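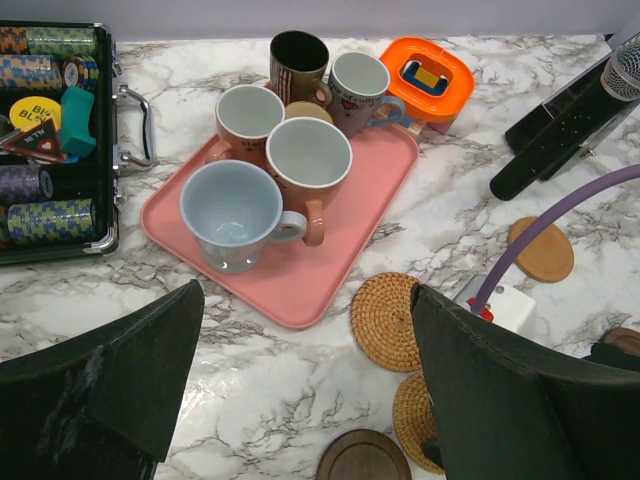

Dörte Weidemann 读完上一版说明后回复：遥操作数据里最难用的是那些“成功但犹豫”的片段，操作者在杯口上方停很久，再落下夹爪，策略学到的首先是停。她建议不要删除这些片段，单独打标签，由使用者决定权重。本版采纳了这条建议，见“质量标签”一节。

Skisar 双臂桌面示教数据集
说明文件

概述

Skisar 收录双臂机器人在桌面环境中的人工示教记录，任务为把马克杯从托盘移到杯垫上，以及相关的整理动作。全部 2,287 条演示由人完成，没有脚本生成的轨迹，也没有策略自主执行的片段。示教方式有两种：手动牵引和远程操作。两种方式的记录放在同一目录结构下，用字段 demo_mode 区分。

数据集面向模仿学习研究，主要用途是训练和比较以图像及关节状态为输入、以关节目标为输出的策略。抓取点检测、轨迹分割一类的工作也可以使用，但未提供逐帧的物体标注。

采集由 Claderico 完成，遥操作端使用 Longo 主手，记录与回放使用 Prania 工具包。

场景与物体

工作区为三面有浅色挡板的桌面，台面为白灰色大理石花纹。两条白色机械臂安装在近侧的黑色导轨上，左右各一。杯子放在粉色长方形托盘里，杯垫有编织、深色木质和浅色木质几种。托盘、杯垫以外的物品统称背景物，例如打开的筹码箱、黑色手持麦克风和橙色方形件。背景物不参与任务，记录中出现的位置以图像为准，元数据不写坐标。

杯垫的初始布置分为“行列”和“散放”。行列布置把杯垫按两行排好，每行从左到右为编织、深色木、浅色木；散放布置没有规则，允许杯垫靠近托盘或彼此接近。两种布置在元数据中记为 grid 和 scatter。布置字段只描述该条演示开始时的状态，演示过程中杯垫被碰动，不会改写字段。

杯子的颜色和把手朝向在每条演示之前重新打乱。部分杯子在托盘里相互遮挡，从腕部相机只能看到杯沿。这类情况没有剔除。需要只用完全可见目标的，可按 target_visible 筛选，该字段由标注员根据首帧腕部图像填写。
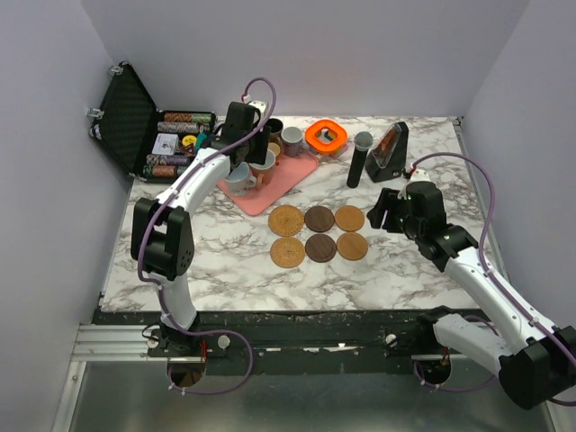
示教方式

一、手动牵引（demo_mode = hand）

操作者站在工作区近侧，握住从臂腕部，直接带动机械臂完成动作。控制器处于重力补偿模式，夹爪由脚踏开关控制。一次只牵引一条臂，另一条保持在初始位姿。因此牵引数据中不含双臂同时运动的片段。

牵引时操作者的手会进入图像。为避免策略把手当成线索，每条牵引演示在结束后由控制器按记录的关节轨迹回放一遍，图像取自回放，关节数据取自回放时的编码器读数。原始牵引阶段只保留关节数据，放在 raw_hand 子目录。回放前，物体由操作者按首帧叠加图恢复原位，残余偏差未测量。

回放中杯子滑落或未夹起的，整条作废并重新牵引。作废的记录不在发布包内。

二、远程操作（demo_mode = teleop）

操作者使用一对 Longo 主手，主手与从臂关节一一对应，从臂跟随主手的关节角。操作者坐在从臂后方，可以直接看到台面，也可以看屏幕上的腕部画面。采集规程没有规定必须看哪一个，字段 view_used 由操作者在每组结束后自己填写，可靠性有限。

主手没有力反馈。夹爪闭合时操作者感觉不到杯壁，力度靠视觉判断，所以遥操作记录里夹爪指令常常小于实际开度，两者之差可以粗略反映夹持程度，但未经标定，不能换算成力。训练时如果把夹爪实际开度当作动作标签，策略通常夹不紧。应使用 action 中的指令值。

操作人员

遥操作部分由 2 名操作员完成，编号为 op_a 和 op_b。两人在正式采集前均做过练习，练习数据不计入。op_a 习惯先把夹爪移到杯口正上方再垂直下降；op_b 多从侧面接近把手。两种习惯在轨迹上差别明显，混合训练时动作分布是双峰的，对以均方误差为目标的回归策略不利。建议至少做一组按操作员分开的对照。

牵引部分的操作员字段统一写 op_h，不区分个人。

任务与指令

每条演示附一句中文指令和一句英文指令，保存在 instruction_zh 和 instruction_en。指令按模板编写，由标注员改过措辞。常见的几类：

pick_place：把指定颜色的杯子放到指定材质的杯垫上。
return：把杯垫上的杯子放回托盘。
swap：交换两只杯子的位置，允许借用空杯垫。
coaster_move：移动杯垫本身，不动杯子。
handover：一条臂拿起杯子，交给另一条臂放下。仅遥操作。

颜色名称以标注员的叫法为准。棕色系的杯子在不同相机下看起来深浅不一，“棕褐”“橙棕”“黄褐”可能指同一只杯子。做语言条件策略时请先合并同义词，合并表见 meta/color_alias.csv。

instruction 字段描述的是任务目标，不描述使用哪条臂。左右臂的选择由操作者决定，记录在 arm_used。越过中线取物的情况存在，没有禁止。

数据量与划分

总计 2,287 条演示。训练集 2,000 条，其余全部归入验证集，没有公开的测试集。划分按采集组进行，同一组内的演示不会同时出现在训练集和验证集。组的定义是：相机没有动过，背景物没有重新摆放。

每条演示最多 800 步。超过上限的在采集时自动中止，不截断后保留。

两种示教方式的比例在训练集和验证集中大致接近，未强制平衡。各任务的条数见 meta/task_count.csv。handover 数量偏少，单独训练效果不好。

图像与状态

相机包括固定相机和腕部相机。固定相机能看到两条臂和整个台面，腕部相机随夹爪运动，画面下方两角可见夹爪手指。接近物体时，手指会遮住一部分杯垫，这一点在放置阶段较为突出，只用腕部图像的策略容易放偏。

各路图像按主机时钟打时间戳，再与关节状态做最近邻对齐。没有硬件触发。对齐前的时间戳保留在 stamp_raw 字段中，需要自行插值的可以使用。

状态字段：

q_left、q_right：从臂关节角，弧度。
dq_left、dq_right：关节角速度，由编码器差分后低通滤波得到。
grip_left、grip_right：夹爪实际开度，归一化，0 为闭合，1 为全开。
lead_left、lead_right：主手关节角。仅遥操作，牵引记录中此项为空。
action：下发给从臂控制器的目标值，含夹爪指令。

牵引记录的 action 由回放轨迹生成，目标值与实际值之间的滞后比遥操作小。两种数据直接混合时，模型会看到两种不同的跟踪误差。Prania 的读取接口提供参数 shift_action，可把遥操作的动作标签前移若干步，默认关闭。

质量标签

每条演示有一个 quality 字段，由一名标注员看固定相机视频给出：

clean：一次完成，无多余动作。
hesitant：完成，但在抓取或放置前有明显停顿。
retry：完成，期间夹空、碰倒或放下后又调整。
partial：目标未完全达到，例如杯底压在杯垫边缘。

partial 默认不进入训练加载器，需要时设置 include_partial=True。retry 默认保留，其中的纠正动作对恢复行为有用。hesitant 默认保留，权重为 1，可在配置里改。我们在内部试验中把停顿段降采样，放置阶段卡住不动的次数有所减少，但没有做足够的重复，不作为结论列出。

停顿段的起止步保存在 pause_spans，判据是关节速度低于阈值并持续一段时间，阈值写在 meta/thresholds.yaml。自动判据会把 handover 中等待另一条臂的时间也算进去，使用时注意排除。

目录结构

skisar/
 meta/
 task_count.csv
 color_alias.csv
 thresholds.yaml
 groups.json
 train/
 每条演示一个目录，内含 state.npz、info.json 及各路视频
 val/
 同上
 raw_hand/
 仅关节数据

视频为逐路独立文件，没有拼接。info.json 中的 cam_keys 列出该条演示可用的相机，个别演示缺一路腕部视频，读取时应先检查，不要假定全部存在。

读取

安装 Prania 后：

from prania import load_split
ds = load_split("skisar", split="train", demo_mode="teleop")
ep = ds[0]
print(ep.info["instruction_zh"], ep.info["quality"])

demo_mode 不填时返回两种方式的全部记录。load_split 不会把视频读入内存，按步访问时才解码，随机访问速度较慢。长时间训练建议先用 prania-unpack 转成图像缓存。

在自己的设备上追加示教

追加数据时请沿用下面的顺序，否则组划分会失效。

1. 固定相机，新建组号，写入 groups.json。
2. 摆放背景物，组内不再改动。
3. 打乱杯子，选择 grid 或 scatter 布置杯垫。
4. 主手与从臂对齐到初始位姿，确认两侧夹爪全开。
5. 开始记录，等待提示音后再移动主手。
6. 完成后回到初始位姿，停止记录，填写 view_used。
7. 失败的演示当场标记，不要留到采集结束后再回忆。

主手与从臂未对齐时启动，从臂会以限定速度追到主手位置，这一段会进入记录。prania-record 从下一版起将拒绝在未对齐状态下开始。

已知问题

左右腕部相机的白平衡没有锁定，同一只杯子在两路图像中颜色有差异。

线缆会进入腕部画面，位置随臂的姿态变化。遮挡严重的步没有标记。

部分组中托盘在演示过程中被推动，return 任务的目标位置以当时的托盘位置为准，不以首帧为准。

早期几组的 arm_used 由脚本根据关节运动量推断，handover 任务中可能只写了一侧。12 月之前采集的组都属于这种情况，组号见 groups.json 中的 inferred 标记。

杯子全部为空杯，没有装过液体。策略对杯体倾斜不敏感，不适合直接用于有液体的场景。

使用限制

数据只覆盖一个工作区和一种台面，背景变化小。在其他台面上的表现需要使用者自行评估。不建议把本数据集上的验证误差当作实机成功率的替代指标，两者在我们的试验中相关性弱。

关节数据与具体臂型绑定，换用其他机械臂时应改用末端位姿。正运动学脚本在 tools/fk.py，输出以各臂基座为参考系，两臂基座之间的变换为手工测量值，写在 meta/thresholds.yaml 的末尾。

版本记录

2023-04-18
增加 hesitant 标签和 pause_spans 字段。
合并颜色同义词表。
修正若干 swap 任务中英文指令不一致的问题。

上一版
首次加入手动牵引记录，目录结构改为按划分存放。

问题反馈请附上组号、演示目录名和 Prania 版本号。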